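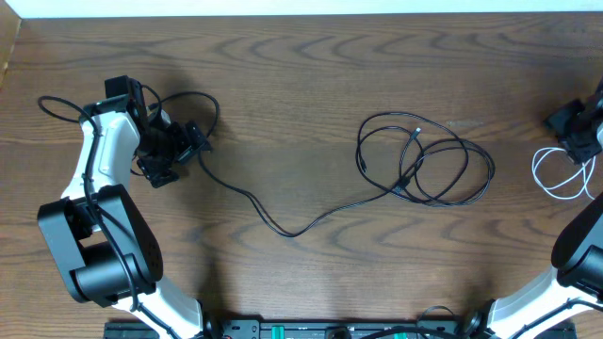

ポスターの展示即売会は、会期が延びるのでしょうか。
延びます。当初の最終日から2週間、会場も料金もそのままで続けると主催のデザイン事務所Orkiloが発表しました。

トップ > ニュース > グラフィックデザイン

最終更新：2020年3月23日（月）

デザイン事務所Orkiloは、開催中のポスター展「余白は有料です」の会期延長を決めた。出品数は169点。題名のとおり、文字がほとんど入っていない作品ばかりが並ぶ。一番売れているのは、右下に小さく「詳細は裏面」と刷った一枚で、裏面は白い。価格は2499円。買った人からの苦情は今のところ届いていないそうだ。

展示の大半を手がけたコナル・ニー・ワラフー（Conall Ní Mhurchú）氏は、飲料や靴の広告を長く作ってきたデザイナーである。初日のトークでは、ロゴを大きくしてくれという依頼にどう応じてきたかを56枚のスライドで説明した。答えは毎回同じで、大きくした。会場はよく笑ったが、前列にいた広告主の一団はメモを取っていた。

質疑では、若いデザイナーから「自分の作風はいつ見つかりましたか」という問いが出た。氏はしばらく考え、「締切の前の晩に、ほかの案が全部ボツになったとき」と答えている。続けて印刷所Brophyの担当者が、色校正は4回までにしてほしいと客席から訴え、この日いちばん長い拍手を受けた。

会期延長にともない、売り切れていた6作品が増刷される。刷るのはもちろんBrophyで、色校正が何回になるかは発表文に書かれていない。増刷分には刷り番号が入らないため、番号にこだわる人は初版の残りを早めに押さえたほうがいい。筒は別売り。筒のほうがポスターより凝った仕上がりだという声もある。
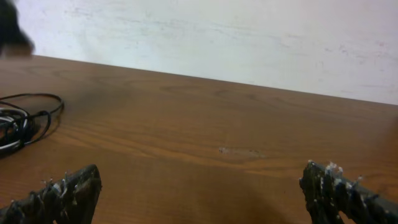
次の巡回先はFlostholm

延長期間が終わると、展示は書店Flostholmの2階へ移る。壁が短いので全点は掛けられず、どれを外すかで氏とOrkiloの意見が割れている。氏は自作を残したい考えで、Orkiloも氏の作品を残したい考えだが、残したい作品が一つも重ならない。

図録は出版社Dernanmontから出る。表紙の書名は氏の希望でごく小さく組まれ、営業部の希望で帯に大きく入った。帯は外せる。

ニュースレター登録受付中：デザイン関連の記事を週1回お届けします。配信はいつでも停止できます。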